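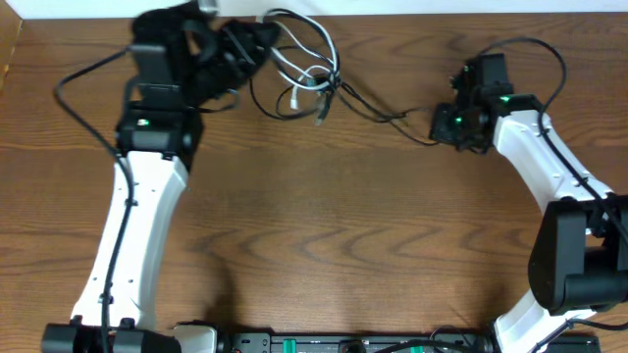

Section 4. Bringing up the control stack (two arms, three cameras)

Cisby Bench Guide, rev. 9
Last edit 6 October 2023

Do section 3 first. Power, cable strain relief, e-stop check. If the e-stop hasn't been tested, stop reading and go test it.

You need: the Cisby host, Zunia 4 or later installed, both arms on the rail, both wrist cameras and the overhead camera plugged in. Leave the table clear. No parts, no trays, until 4.5.

4.1 Start the drivers

1. Open a terminal on the host. Not over remote desktop, the video feed will stall.
2. Run: zunia up --pair
3. Wait for both arms to report READY. Left comes up first, usually.
4. Run: zunia status
5. Check that every joint on both arms has a temperature and a position. A dash in either column means the joint isn't answering. Go to 4.6.

Note: the wrist LEDs tell you a module has power. They do not tell you the driver is talking to it. Use zunia status for that.

CAUTION: Arms go stiff as soon as the driver loads. Hands off before step 2. If an arm is hanging off the side of the table, move it back by hand with power off.

4.2 Set the home pose

1. Run: zunia relax both
2. Support each arm while it goes limp. Two people is easier.
3. Move both arms so the grippers face in toward the middle of the table, clear of each other. A hand's width between them, more if you have long fingers fitted.
4. Run: zunia hold both
5. Run: zunia home save

Old home file gets overwritten with no warning. Copy it out first if you want it.

CAUTION: Check the cable loop at each wrist before you save. It has to stay slack through a full wrist turn in both directions. Tight cables read as joint load and the planner will start refusing moves that are fine.

4.3 Assign the cameras

Host hands out camera numbers in whatever order they wake up. So this has to be done again after any reboot, unless you pin them (step 5).

1. Run: zunia cam list
2. Open the preview for each one. Wave a hand in front of the left wrist, see which preview moves. Thats left.
3. Same for the right.
4. Name them: left_wrist, right_wrist, overhead. Exactly like that, lower case. Devadiga looks the names up as plain text and won't guess.
5. Run: zunia cam pin

Now set exposure. Turn on the lights you will be working under and leave them on.

6. Open the gripper fully on both arms.
7. In the wrist preview, set exposure to auto, wait for it to settle, then switch to manual. Leave it there.
8. Both fingertips have to be in view with the gripper open. If one is missing, loosen the mount, turn it, tighten, look again.

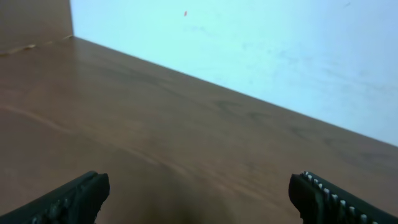 9. Repeat with the other wrist. Don't copy the numbers across. The two sides get different light.
10. Save: zunia cam save

Note: a tilted view is OK. Calibration handles the tilt. What it can't handle is a mount that shifts later, so tighten the screws properly now.

4.4 Calibrate wrist to gripper

1. Tape the calibration card flat on the table, inside reach of both arms.
2. Run: devadiga calib left_wrist
3. The arm visits 49 poses. Stay out of the way. Don't lean on the table.
4. Read the score at the end. 96 or higher, keep it. Lower, clean the lens and run again.
5. Do the same for right_wrist.
6. Take the card off. Tape too.

If the score stays low after two tries, the card probably isn't flat. Print a new one, don't smooth out the old one.

4.5 Test the planner and the gripper close

1. Run: brandell sim on
2. Send both arms home. Watch the simulated arms, not the real ones.
3. If the sim path looks clean: brandell sim off
4. Send home again, speed set to slow. One hand on the e-stop.
5. Drop the left gripper to table height + clearance. Default clearance is fine for a flat top.
6. Close slowly. Watch the wrist preview untill the tips come together.
7. Repeat on the right.

CAUTION: Table height is typed in by hand in the Brandell settings file. It isn't measured. New table, new mat, new feet under the legs: change the number before you run anything.

Shiny tabletops: the tracker can lock onto a reflection and follow it. Move the lamp or mask that area in Devadiga (Regions, Add, Ignore). Arm shadows are less of a problem but slow down the tracker when the gripper is low. 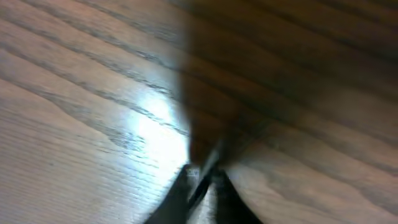 Do I have to recalibrate after changing the gripper fingers?
Only if the new fingers are a different length, or if the camera mount came off during the swap. Same length and mount untouched, just redo the close test in 4.5.

4.6 If something doesn't come up

Joint shows a dash: power off, reseat the cable at that joint and the one below it, power on, 4.1 again.

Camera missing from list: move it to another port on the host. No hubs.

Left and right swapped: you skipped the pin step. Back to 4.3.

Planner says NO PATH from home: home pose is too close to a joint limit. Redo 4.2 with the elbows a bit more bent.

Recording setup is in section 5. The November update changes the file layout, so finish any open sessions before you install it.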